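The Drellau sonnet

The Drellau sonnet is a fourteen-line verse form in which the last word of each line returns, in some altered shape, as the first word of the next. It takes its name from the town of Drellau, where the poet Imke Harms taught evening classes and worked out the pattern with her students. The form is short, musical and surprisingly roomy, and it has drawn a lively following among poets who enjoy a strict rule with some give in it.

Form

A Drellau sonnet has two stanzas, one of nine lines and one of five. There is no set rhyme scheme, since the linked words carry most of the sound. The link may be a plain repeat, but the best-loved examples bend it: "flour" comes back as "flower," "weather" as "whether," "herd" as "heard." The break between stanzas is the one place where the link may be dropped, and many poets use that small silence wonderfully well.

Meter is free. Harms wrote mostly in lines of four beats, while later poets have gone as short as two. The closing word of the poem is often the same as its opening word, which turns the whole thing into a ring, though this was never required.
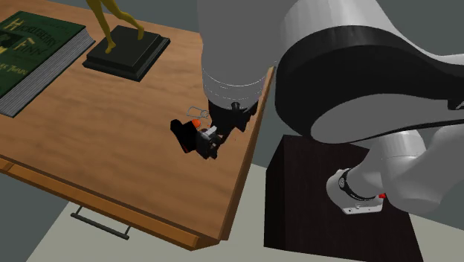 History

Harms first used the pattern in Etora, a sequence of 30 poems about a ferry crossing and the people who wait for it. The book was published by the small press Wendt in a run of 122 copies. Its ninth poem, "Slack Water," is still the usual starting point for new readers, and it is a marvel – a whole winter of waiting packed into fourteen lines, with the word "tide" turning to "tied" and back again.

The Irish poet Róisín Lynch carried the form further in Plukthorpe, a village chronicle told by 5 speakers. Lynch let the links cross from one poem to the next, so that a baker's last word might open a schoolgirl's complaint two pages later. At 157 pages it remains the longest work in the form, and it reads at a gallop.

Reception

Early reviewers praised the ear behind the poems but worried that the linked words would grow predictable over a full book. Lynch's looser handling answered much of that. Some poets now favor near-links such as "stone" and "stain," which purists reject with great energy. The argument has been good for the form, and new variations keep turning up in magazines and workshops.

See also: Chain verse; Crown of sonnets; Homophone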